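3.2 Preparation games and the final selection

The second part of the study looks at the period between the naming of the wide squad and the naming of the final roster of twelve. In the literature on national basketball teams this period is often treated as one block of training with some games inside it. We think that this hides a difference which matters to players and to coaches. A preparation game played before the last cut is also a trial for the player. A preparation game played after it serves mostly the team, and the player already knows that he or she will travel.

To study this difference we followed two invitational squads, Drollell and Drerkis, through one summer of preparation. Both squads entered the same closed tournament and both had to hand in their list on the same evening. Drollell made its last cut before its first friendly game. Drerkis kept a larger group and made the last cut only after four friendly games. The coaching staff of each squad had decided on this order before we contacted them, and we had no influence on it.

In total, 39 players took part in at least one training session that we observed. Second author Somkiat Tanasarn attended the sessions of Drerkis, and first author Hafþór Nørgaard attended those of Drollell. For the friendly games we exchanged places, so that each of us saw both squads under game conditions. The notes were written by hand during the session and typed the same evening. Where our notes did not agree on a substitution or on a foul, we used the official score sheet.

The coding of the games followed the scheme presented in Section 2. In short, every possession was given one of six labels according to how it started, and a second label according to how it ended. We also noted which five players were on the court. A possession with a substitution in the middle was counted for the five who finished it. After the removal of possessions in the last minute of games which were already decided, 2,000 possessions remained in the material, and all results in this section are based on them. 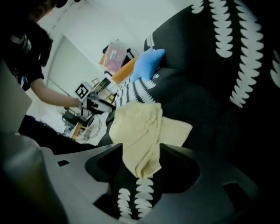
Figure 4. Yellow cloth between the fingers of a gripper.

The first result concerns the length of the rotation. In the friendly games of Drollell the coach used the same starting five every time, and the second group entered the court as a unit in the first three games. The players described this as calm. One guard told us that she knew already at breakfast how many minutes she would play. In the games of Drerkis there was no fixed starting five until the last friendly game, and groups of players who had never trained together were sometimes on the court for several minutes. This was done on purpose. The head coach wished to see each candidate beside at least two different point guards.

The second result concerns shot selection. We expected that players who still fought for a place would shoot more often and earlier in the possession. This was only partly the case. The Drerkis players on the edge of the roster, as the coaches ranked them for us before the first game, did shoot earlier than the safe players in the first two games. In the third and fourth games the difference was gone. Several of these players said in the interviews that they had been told to pass more, and that they understood this as advice about how to be selected. One forward said that he stopped looking at his own points after the second game and counted only his screens.

The third result is about defence, and here the picture is less clear. Drerkis used full-court pressure more often than Drollell, and it gave up more easy baskets as a consequence. It is difficult to say if this came from the late cut or from the style of the coach. The same coach had used full-court pressure in earlier seasons also with teams where all places were given in advance. We therefore do not draw a conclusion from the defensive numbers alone.

The interviews were held in the team hotel or in the hall after training, usually in English, and lasted up to 90 minutes. We asked all players the same opening question, which was how they had been told about the selection. In Drollell, all players were told in a private talk with the head coach. In Drerkis, the first players to be released were told by telephone, and the later ones in person. Two players who were released by telephone mentioned this before we asked about it. They did not complain about the decision, but they would have liked to say goodbye to the group. We return to this point in Section 5, as it touches on the work of Dobson and on the duty of the federation to its released players.

A common argument for the late cut is that the level of training stays high when places are open. Our material gives some support to this. The assistant coaches rated the intensity of every session on a simple scale from one to five, and the Drerkis ratings were higher before the cut than after it. The Drollell ratings were flat through the whole period. At the same time, Drerkis had more missed sessions because of small injuries, mostly in the ankle and the calf. The groups are too small for a test of this difference, and we report it only as an observation.

Travel must also be considered. Drerkis played its four games in three cities, with one long bus journey between the second and the third. Drollell stayed in the Jollent hall for all of its games except the last. Tired legs may explain a part of the weak third game of Drerkis, in which the team allowed 107 points and the coach emptied the bench before the end of the third quarter. The players themselves spoke more about the bus than about the opponent. When this game is left out, the two squads are close in points allowed, but the differences in rotation remain as described.

The next section compares these findings with the tournament itself, where both squads had twelve players and the same number of rest days.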